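The Lanterns of Kesov

The Lanterns of Kesov is a series of humorous picture books for children, written and drawn by the cartoonist Anselmo Cusi and published by Pellow. It follows a girl named Quispe and her very large, very patient uncle Stomus, who keep the lights burning on a small moon at the far end of a shipping route. There are three books in the main series, along with a short activity book that most readers count separately.

Background

Cusi had been drawing single-page strips about a grumpy lighthouse keeper for years before it occurred to him to move the lighthouse into space. The early strips had no child in them at all. Quispe began as a stowaway meant to last for one joke, and she was so much more fun to draw than anyone else that she simply stayed. The first book was printed in a modest run of 3,000 copies, which sold mostly through school fairs and small shops, and Pellow asked for a second before the first had gone back to press.

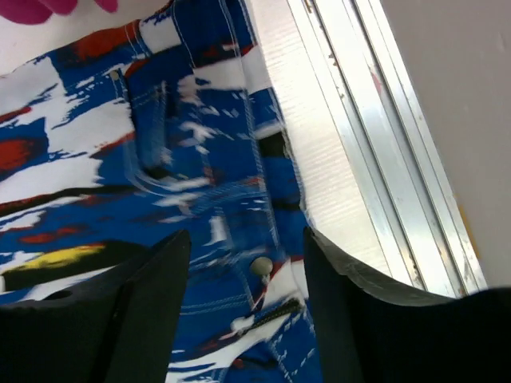
Printed fabric with light blue topstitching.

Setting and characters

Kesov is a moon with one town, one landing field and a long row of lanterns that guide cargo ships in through the dust. Stomus is in charge of the lanterns, and Quispe is in charge of Stomus, or so she tells every pilot who lands. She is seven in the first book and has a birthday in the second, a party that goes on for a good many pages and involves a cake too wide for the airlock.

The villains, if they can be called that, are the Dimmers, a family of moth-like creatures who eat light and feel rather bad about it. Readers who start with the third book are sometimes surprised to learn that the Dimmers were once frightening -- by then they have been coming to supper for ages and have their own chairs.
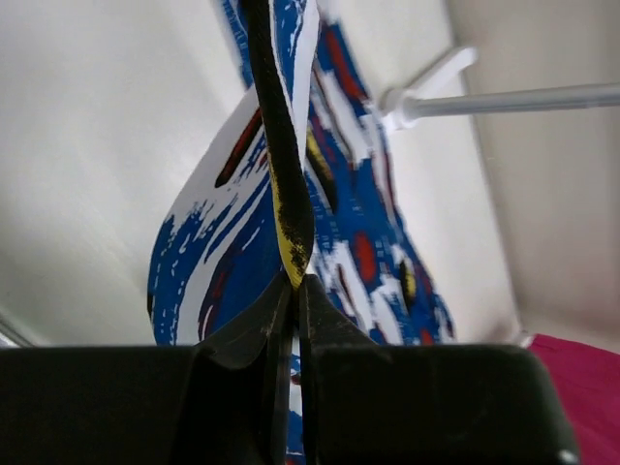
Cusi's drawings are loose and scratchy, with soft washes of color laid over the ink. The pages are crowded with small jokes in the background, and children tend to find them well before the grown-ups reading aloud do. A snail with a suitcase crosses the moon a little at a time over the whole series. It has 2 lines of dialogue, both of them complaints.

Reception

Reviewers have been kind to the books on the whole, praising the bedtime pacing and the fondness between uncle and niece. A few felt that the second book wandered, and it does wander, though plenty of families name it as their favorite.

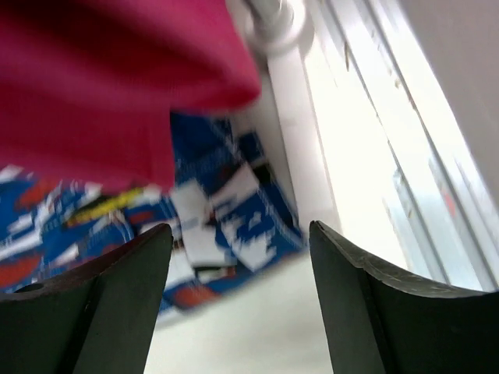
Later work

A collected edition, with the original lighthouse strips printed at the back, was released on 28 August 2025. It restores several pages left out of the first book for length, among them the one where Stomus tries to teach a Dimmer to knit.

See also

Picture books about space
Lighthouses in fiction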